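The Clukalo Inheritance (episode)

"The Clukalo Inheritance" is the eleventh episode of the animated mystery series Tudwood. It was written by Rajitha Gamage and first aired on Feb 9, 2019. The episode is the first half of a two-part story that ends with "The Second Key." It follows the inspector Prerkley as he looks into the death of a clockmaker whose family has gathered to hear a will that may not exist.

Plot

Prerkley and his assistant Org receive a letter asking them to come to the Clukalo house, a hillside property that can be reached only by cable car. The letter carries the seal of the clockmaker, who has been dead for 3 days when they arrive. The widow, the elder son, the niece and the family lawyer each deny sending it. Org notes that the seal was pressed with the left hand, while the clockmaker was known to be right-handed.

During dinner the lawyer announces that the will is locked in a long-case clock in the study and that the clock will open only when it strikes midnight. The family waits in the study. At midnight the clock strikes eleven times and stays shut. The lights go out, and when they return the lawyer is lying on the floor with a wound to the head. He is alive but cannot speak.

Prerkley questions the family separately. The widow says that she heard the study window open before the lights failed. The elder son says that the window was painted shut years ago, and Org confirms this. The niece admits that she went into the study that afternoon and moved the clock hands back by one hour, believing that the mechanism counted strikes and that the delay would give her time to find a second copy of the will. She denies attacking the lawyer.

Prerkley deduces that the lights were cut from inside the room, using a switch hidden in the clock case. Only a person who had seen the case open could have known of the switch. The widow then says that the clockmaker opened the case once each year, in April, with the whole family present. The niece, who came to live at the house in May, could not have seen it.

In the closing scene the cable car arrives with no passenger called for. Its door opens and a man resembling the clockmaker steps out. The episode ends before he speaks.

Production

Gamage wrote the first draft as a single episode. The script was divided after the storyboard ran long, and the dinner scene was extended to fill the first part. The cable car, which appears in only two shots of the draft, was given a larger role so that the episode could end on its arrival.

The study is drawn from a fixed set of angles, and the long-case clock is visible in every shot set in that room. Its face shows the correct story time except in the shots between the niece's afternoon visit and the blackout, where it runs one hour slow. The animators kept a timing chart for this purpose. A total of 2,324 drawings were used for the study scenes, of which 413 were reused in the second part.

No music plays between the first strike of the clock and the return of the lights. The strikes were recorded separately and placed at uneven intervals. 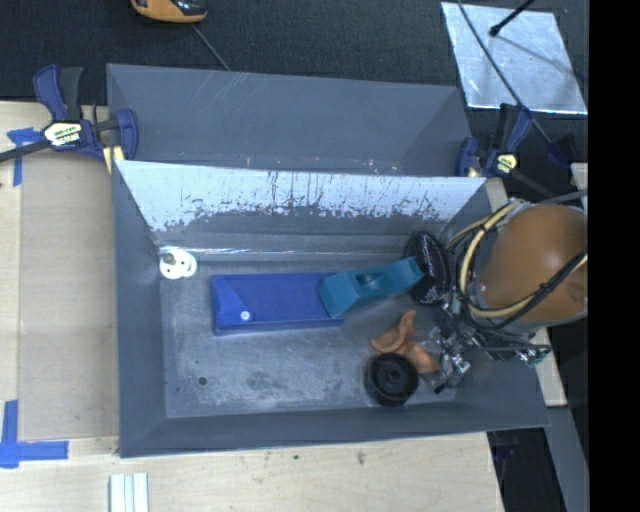
The uneven spacing is referred to again in "The Second Key," where Org uses it to show that the striking mechanism had been taken apart and put back together by someone without training. The same recording is heard in the title sequence from that episode onward, at a lower volume.

Continuity

The painted window is first seen in the fourth episode, in a photograph on Prerkley's desk. The left-handed seal is not explained until the series finale. Org's claim that he has never ridden in a cable car conflicts with the second episode, in which he describes such a trip in some detail. The home release changes the line to refer to a funicular.

Release

The episode was released on disc together with "The Second Key" as the fourth volume of the series. The disc version restores a short exchange between the widow and the elder son that was removed from the broadcast for length. It also corrects one shot in which the clock has no minute hand. A numbered edition of 1,396 copies included the timing chart as a folded insert.

See also: List of Tudwood episodes; Prerkley (character)

413 shares
3 comments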